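Tindall cider weekend, who's going?

Posted 2018-07-02 in Festivals and Tastings

perrypicker
Tickets are up for the Tindall cider weekend, the last one in July. It's 40 dollars for both days and that gets you a glass and ten pour tokens. I went last year and liked it, but I'd like to hear from people who did both days. Is the second day worth it, or are the good kegs gone by then?

dryhopdan
Second day is fine if you like sweet stuff. Last year everything dry was gone by noon. The Vemov table had one keg of their barrel-aged and it lasted maybe two hours.

millroad
I disagree with that. I was there on day two and had three dry ciders I'd never seen before. You have to walk to the back tent. Most people stop at the first row and then complain about the lines.

dryhopdan
I did walk to the back tent. It was perry and a mead.

oldpress469
They sold 600 tickets last year and the word is they're keeping it the same. That's a lot of people for one field but it never felt packed to me except at the food trucks. Bring a lunch.

perrypicker
Thanks. Can you bring your own glass? I don't need another one with a logo on it.

millroad
You can, but they pour to the line on theirs, so you may get less. I keep the tokens in something with a lid. The paper ones fell apart in my pocket last year.

I have this on the kitchen table ready to go:

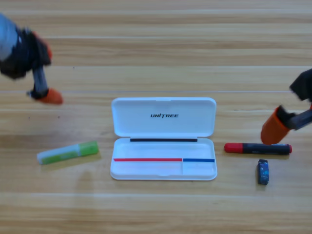 White pencil case, still empty. It says UNITREE inside the lid.

oldpress469
A sandwich bag does the same job.

millroad
A sandwich bag doesn't hold a pencil for notes.

tartandstill
Does anyone know if Jamitz is coming? Their website lists some 70 events for the summer and I couldn't find this one. Their quince cider was the best thing I drank last year.

dryhopdan
I thought the quince one tasted like hand soap. The plain dry is what they do well.

tartandstill
We had different kegs then.

oldpress469
Jamitz is on the poster by the door at Presura, bottom row. Vemov is on there too.

perrypicker
OK, I'm buying for both days. I'll start in the back tent and work forward. If the dry ones are gone by noon I'll come back here and say so.

dryhopdan
They will be. See you at the gate at opening.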